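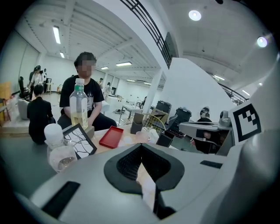 ハンドヘルドグリッパ側から見た作業卓。右側の灰色の壁面に付いているのが位置検出用マーカー。

2019年4月27日

ハンドヘルドグリッパの定期整備について、手順の見直しを行いましたので記録いたします。対象はSkitellセルで使用している左右一対の器具です。前回の整備から開閉回数が400回を超えたため、Sirtonの保守要領に沿って実施いたしました。

最初に本体の清掃を行います。中央の開口部には繊維くずが残りやすく、エアブローのみでは除去しきれません。柔らかい刷毛を併用し、開口部の縁から奥へ向けて払います。溶剤は使用いたしません。以前、アルコールを含ませた布でマーカーの縁を拭き、黒の印刷がわずかに薄くなったことがございました。現在は乾いた布に限っております。

続いてマーカーの確認です。浮き、反り、汚れの有無を目視し、角に爪がかかるようであれば貼り替えます。今回は左側の器具で2枚を交換いたしました。貼り替え後は、器具座標の再登録を必ず実施してください。登録を省略した場合、把持位置のずれとして後の工程に現れ、原因の特定に時間を要します。

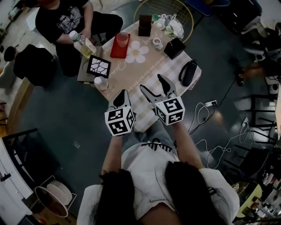 両手に保持した左右のグリッパ。白い立方体の見えている面にマーカーを配している。

爪の開閉確認は、左右を別々に行う方式へ改めました。全閉から全開までを50回繰り返し、引っ掛かりや異音の有無を記録票に記入します。同時に動かすと、どちらの音であるか判別が困難でした。右側については、開き切る直前にわずかな重さを認め、軸部の締結を緩め方向に調整しております。

卓上での動作確認には、トレイ、カップ、皿など、形状と高さの異なる品を用います。クロスを敷いた状態では薄い品の縁に爪先が入りにくいため、進入角を浅く取ります。布を巻き込んだ場合は直ちに動作を止め、爪を開いてから引き抜いてください。

所要時間は左右合わせて3時間ほどでした。交換用マーカーの残りが少なくなっており、Edportへ追加を手配済みです。軸部の締結トルクについては適正値を確定できておらず、次回の整備時に改めて測定いたします。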